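The Night Walk at Kullusum

In May the sun goes down late in Kullusum, so the children of the village school must wait for their night walk. They wait badly. By nine in the evening they have already eaten the sandwiches that were meant for the forest, and two of them have exchanged boots.

The school has 32 pupils this year, and 15 of them are in the upper group, which is allowed to go. The walk starts behind the bicycle shed and follows the old timber road to a small lake named Sanna. Flashlights stay in the backpacks. This is the only rule that the teacher, Siiri Kuusisto, repeats three times before they leave.

"In the first ten minutes they complain that they see nothing," she told me. "Then they stop to complain, and I know their eyes are working."

I had come to Kullusum to write about outdoor teaching, and I expected a lesson with worksheets. There was one worksheet. It became a paper boat before we reached the lake.

What the children do in the forest is quite simple. They walk in a line with some distance between them, so that each one is almost alone. At a bend in the road they sit down on their jackets and listen until Kuusisto claps her hands. Afterwards everybody says one thing that they heard. A boy heard his own stomach. A girl heard a bird that went up and down, like a saw, and this started a long discussion, which was still going on when we came to the water. 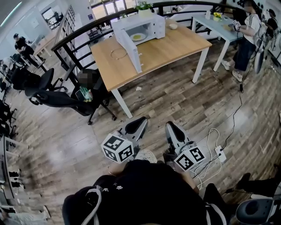

Text by Primo Farina

At the lake there is a shelter with a roof and three walls. The parents built it over two autumns from spruce that had fallen in a storm. The older pupils keep a notebook there, in a tin box, and they write in it each time they come: the weather, the ice, the animals, who fell in. The notebook has 188 pages and it is nearly full. I read it with my flashlight under my jacket, because the rule was for me also. In one entry from March somebody has written only "Fox. Looked at us. Left."

Kuusisto grew up in a town and says that she was afraid of the forest until she was an adult. She took her first class to Sanna in daytime and stayed for one hour. The night walks came later, after a pupil asked her what the forest does when the school is closed. She did not have an answer to it, and she still finds it a good question.

Not every family was happy in the beginning. Some of them worried about the cold, others about reading and mathematics. The school now gives one full day each week to the forest, and a part of the mathematics has moved there too. Last fall the pupils measured the road to the lake with a rope and got 2,361 meters. The next week they measured it again, going home, and got a different number. They spent the whole morning on the difference – it was the rope, which had become wet and longer, or shorter, depending on whom you ask.

We walked back after midnight. Nobody spoke very much, and the smallest boy held on to the strap of my bag without asking. At the bicycle shed the parents stood with their car lights on, and all the children shouted at them to turn them off.

Related stories
A classroom without walls in Zusteck
How to sew a sitting pad from old wool
The school garden in Flukow, one year later
Knots that every eight-year-old can learn
Rain pants: what lasts and what leaks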